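Blog > Exams > Customs Entrance > Study log

Print this page | E-mail this to a friend

Paper 2 on the second attempt: what I changed in the card deck

I sat the customs entrance examination twice. The first time I passed everything except Paper 2 (tariff classification and valuation). The second time I passed that as well. Several readers of the earlier posts have asked for the settings I used, so they are set down below, together with the things I tried and dropped. I have left out the interview, which I covered in November and have nothing to add to.

Paper 2 is marked out of 100. It has a short-answer section, a classification section and one long valuation problem. The short answers test recall. The classification section gives you a description of some goods and asks for a heading, with the rule of interpretation that gets you there. The valuation problem gives you a set of invoices and asks for a customs value, and marks are given for the working even when the total is wrong.

On my first attempt I lost most of my marks in classification. I had assumed this was a recall failure and that more cards would fix it. When the script breakdown came back, the headings I had missed were nearly all ones I could recite. What I could not do was choose between two of them and cite the right rule. The breakdown form is worth paying for. It arrives as a scanned sheet and the handwriting is poor, but the marks are split by sub-question.

The deck

I use Zotis for the cards. At the time of the first attempt the deck held 3,740 cards, most of them imported from the Uso course files and the rest typed in by me in the evenings. The Uso files are accurate as far as I could check, but they are built one heading per card, front and back, and the wording on the front is copied from the notes. After a few weeks I was recognising the shape of the sentence. If a card began with "Articles of a kind" I knew the answer before I reached the noun.

For the second attempt I suspended the imported cards and built a new set of 204. Each one has two plausible headings on the front and a short description of the goods. The back has the heading, the rule, and one line on why the other heading fails. The last line is the part that takes time. If I could not write it in a single sentence, I took the card out and went back to the explanatory notes, and sometimes the card never went back in.

I kept the new set small on purpose. A card of this type takes me far longer to answer than a recall card, and a long queue of them made me careless. I set new cards to a low daily limit and left the review limit open, so the queue could grow if I missed an evening but could not be fed with more material until it was cleared.
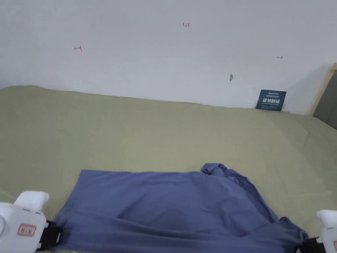 The interval settings matter less than people on the forums suggest. I shortened the first two steps and left everything else at the default. I did turn off the option that spreads reviews of related cards across different days. For recall cards that option is sensible. For pairs of headings I wanted the related cards to come up close together, so that I had to separate them properly each time.

I also stopped using the four answer buttons and used only two: fail and good. With four, I was spending effort on grading myself, and the grades drifted upwards when I was tired. A wrong rule with the right heading counted as a fail. This was harsh for the first fortnight and then stopped being noticeable.

Past papers

Rizzi sells a bound volume of past papers with model answers. The papers are the same ones you can get free from the examining office, so what you are paying for is the answers. They are good on valuation and uneven on classification. In several places the model answer gives the heading and cites the rule by number only, with no reasoning, and in an examination that would lose marks. I wrote the reasoning in the margin and had it checked by the Uso tutor, who disagreed with me on a few and with the book on one.

I did one paper a week under timed conditions at the Jurka reading room, starting at half past nine, which is when the real one starts. Doing it at home did not work. I stopped the clock too easily. At the reading room you cannot talk, eat or spread out very far, and the desks are narrower than you would like once the tariff extract is open on them. The desks in the examination hall are just as narrow, so I learned to keep the extract closed and upright on the left and open it only when I had already decided which chapter I wanted.

The timing sheet I used had one row per question and three columns: time started, time finished, marks lost. I did not record a total. I found the total distracting, and it varied with the difficulty of the paper more than with anything I had done that week. The useful column was time finished. It showed that I was overrunning on the classification section and then rushing the valuation problem, and that I had done this on every paper without being aware of it.

My fix was to do the valuation problem first. The marks for working are generous and the steps are always in the same order: price paid, additions, deductions, currency, total. I write those five words down the side of the page before reading the invoices. Some candidates prefer to warm up on the short answers and I can see the case for it. It did not suit me.

Things I dropped

Audio recordings of the section notes. I made them, listened on the bus for a month and retained very little. Reading tables aloud is slow and the listener cannot go back up a column.

A colour scheme for the tariff extract. You are given a clean copy on the day, and I had started to look for the colours.

The Uso evening group. It was well run and I would recommend it to anyone starting from nothing, but it moves at the pace of the syllabus and I needed to spend all of my time on one section of one paper.

Studying on the morning itself. I reviewed cards up to the door the first time. The second time I put the phone in my bag at eight and read the newspaper.

Files

I have had requests to share the deck. The new cards are mine and I will export them when I have checked the citations against the current edition, as two chapters have been renumbered. The imported ones belong to Uso and I cannot pass them on. If you already have them, suspend by chapter and not by tag. The tags in the imported files are inconsistent — chapter 84 in particular is split across several spellings of the same word — and you will miss some.

The Zotis export does not carry the suspended state, so anyone importing my set on top of theirs should do it into a separate deck and merge later. I found this out on my own machine and spent an evening putting it right.

The next post will be on the currency conversion step, where the guidance and the model answers do not agree on which date to use.

Print this page | E-mail this to a friend

This site uses cookies to remember your settings and count visits. By continuing to read you accept their use.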